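Re: Hand grippers - second round of quotes and what to put in the June order

Hi all, and thanks to Lakshmi for getting the ball rolling. I've been meaning to write since Monday.

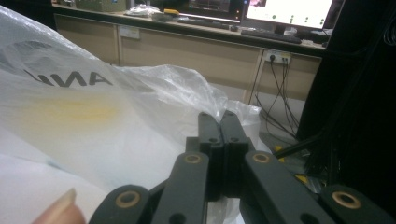

What we have now

Lakshmi Gounder wrote:
> Before I send anything to purchasing, can people tell me how many
> hand-held grippers they want for next year? Stultora quoted 2873 for
> a set of 5, spare finger plates not included. Horácio thinks we should
> print our own and put the money into the arm. I have no strong
> feelings but I do need a number.

Well, I do have feelings, so bear with me! We've been doing the bag and packaging work with the hand-held ones, and I've grown very fond of them. Thin plastic is a wonderful thing to practice on (it slides, it folds, it hides whatever is underneath) and I'd hate to see us drop it for lack of tools. The linkage arms pivot on brass-colored bushings, and if we print our own, as Horácio would like, please let's still buy decent bushings and leave room for them in the budget. I would set aside 1000 for bushings, spare finger plates and odds and ends, and call that a separate line so it doesn't get eaten by shipping.

My vote is one set from Stultora, so 5 grippers, and then Horácio prints four more from his own drawings. That gives us 9, enough for Raquel's group and ours to work on the same afternoon without the usual swapping back and forth. If the printed ones hold up, wonderful, we never have to buy a set again.

One thing I couldn't find in the quote is whether the finger plates come already drilled. Lakshmi, would you mind asking them? Ours have the small round holes along the length and Natália has a whole box of pads made to match - it would be a pity to start over on those.

As for the arm, I'd leave it for the next budget. Dratamberg still owes us a price for the mount, and I don't like guessing at it.

Warmly, and sorry for going on so long,
Fernanda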